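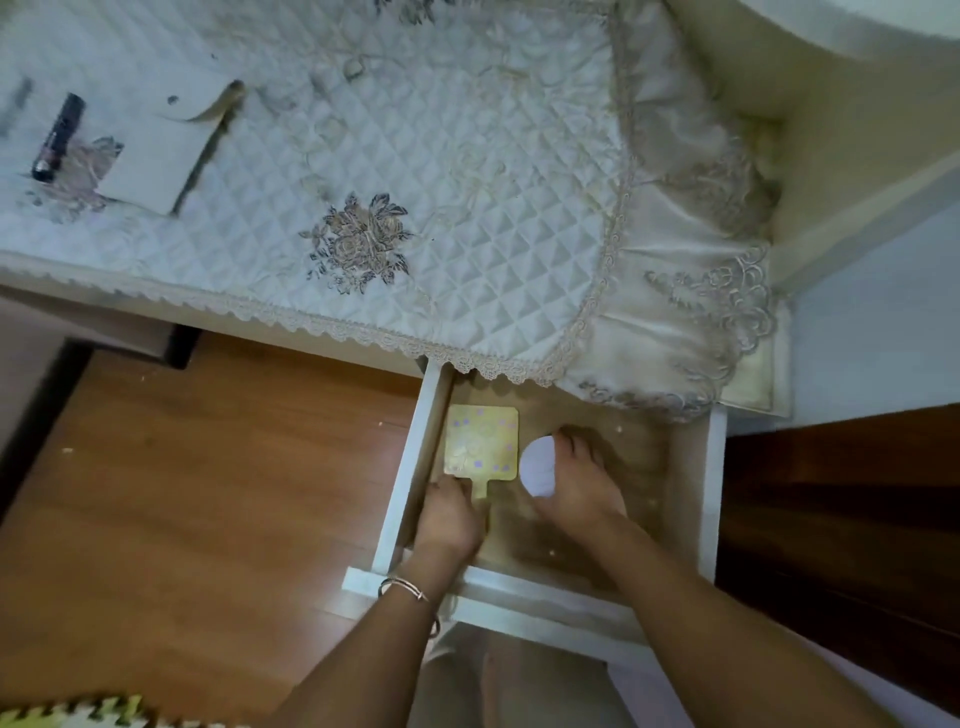
Which robot hand is best for a messy drawer?

Stuff in a drawer is hard for a robot. A mirror has a handle. A paper circle is flat and has nothing to hold on to. Your fingers know what to do with both, right away. A robot has to pick its fingers first!

The robot's "hand" is called a gripper. At the Toltovico workshop we tried 4 kinds. Quick look:

The pincher. 2 hard fingers, open and shut. Great on a mirror handle. Bad on paper, it just scrapes the bottom of the drawer.

The sucker. A rubber cup that sucks in air, like a straw stuck to your lip. Super on flat, smooth things. Cloth? Nope. Air leaks rigth through.

The squishy one. Soft fingers that bend around stuff. Slow, but gentle. Picked up a grape and didnt pop it.

The big one. Five fingers, looks like yours. Lots of little motors, lots of ways to get mixed up.

How we kept it fair

Same drawer, same things, same starting spot. Every gripper got 18 tries. The pincher grabbed the paper circle 2 times. The sucker got it 9 times. Better! Still only half.

Why watch people first?

Look at the two hands in the drawer. One has the yellow mirror, the other is on something round and white. Two jobs, one small space. Robots with one arm have to take turns.

Try it at home

Put on thick mittens. Open a drawer (ask first). Now get a coin out. Then try with just 2 fingers, no mitten. Which one was easier? Write it down.

Next page: where does the camera go?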